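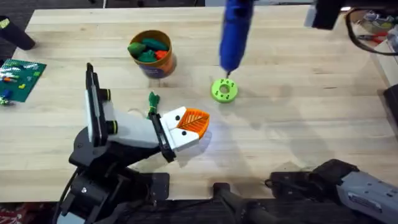
Nuvar inventory export stops before the end of the item list. Status: resolved. The export job in Nuvar reports "complete" but the CSV file holds fewer rows than the item list on screen. No error is shown to the user. The last row written is always the one before the entry for the worktop, the same light butcher-block type as the one with the small green sprig held over it. Removing that entry lets the export run to the end. Adding it back brings the fault back.

Environment
Nuvar server at the Lellmont site, local database, 2000 items. Exports are picked up by the Plurden accounting import at 5 a.m.

Steps tried
Restarted the export service. No change.
Cleared the temp folder and ran the job by hand. No change.
Lowered the batch size from 2000 to 100. The file still stopped at the same item, so batch size and memory were ruled out.
Exported as tab-separated text. All rows present.
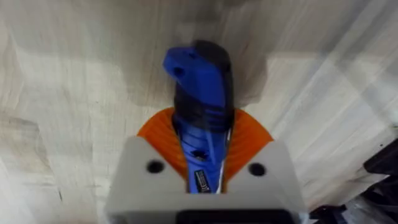
Blue handheld tool, upright.

The last step pointed to the CSV writer. The description field of the failing item was opened in a hex viewer and contained a double quote used as an inch mark, followed by a line break pasted in from the Sandhu supplier sheet. The writer escapes the quote but treats the line break as the end of the record. It then finds an unclosed field, drops the rest of the batch and closes the file with a success code.

A search of the description field found 2 more items with the same pattern. Both sort after the worktop, which is why they had not come up before.

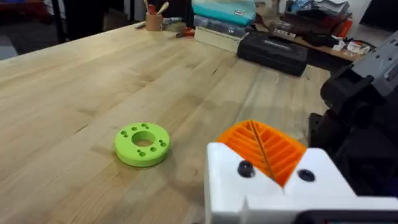

Lime-green disc, center hole.

Workaround
Replace the inch mark with "in." and delete the line break in all affected items. Run the export again and compare the row count with the item list before the Plurden import starts.

Fix
Export module updated in May. Line breaks inside a field are now kept, and an unclosed field returns an error code with the item number. The full export was repeated with the original descriptions restored and the row count matched. The 5 a.m. import has been turned back on.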